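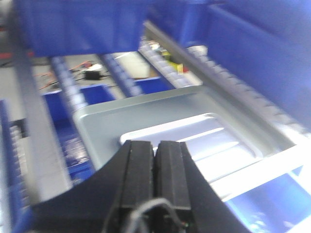 A gray tray with a raised rim and rounded corners.

Seed Starting FAQ

I get the same questions every spring from folks at the Stostness garden swap, so I finally typed up my answers. I grow in a spare bedroom, and I've killed plenty of tomatoes learning this stuff!

When do you start your seeds?
Peppers go first, then tomatoes, and squash last of all. I give tomatoes 6 weeks indoors before they move outside. Any longer and mine get tall and floppy (and grumpy).

Do I need fancy soil?
Nope. Plain seed starting mix is fine. I buy the big bag at Drillard and split it with a neighbor. Please don't dig up garden dirt, it packs down hard in small pots.

How deep do the seeds go?
Check the packet first. If you've lost it, I go twice as deep as the seed is wide. Lettuce just gets pressed into the top and left alone.

Why did my seedlings fall over at the base?
That's usually damping off, a fungus that loves soggy soil. I water from underneath, pour off what's left after a bit, and run a small fan on low all day.

Can I use seeds from last year?
Sure, I do it all the time. Onions are the exception, I buy those new. For anything else I sow 3 to a pot and snip the weak ones.

What about hardening off?
Do it! An hour in the shade the first day, then a little more each day. I skipped it once and my whole row of basil turned white and crispy.

Do you sell extras?
I give them away. Come by the swap on Saturday morning and bring a box to carry them home in. The peppers always go early.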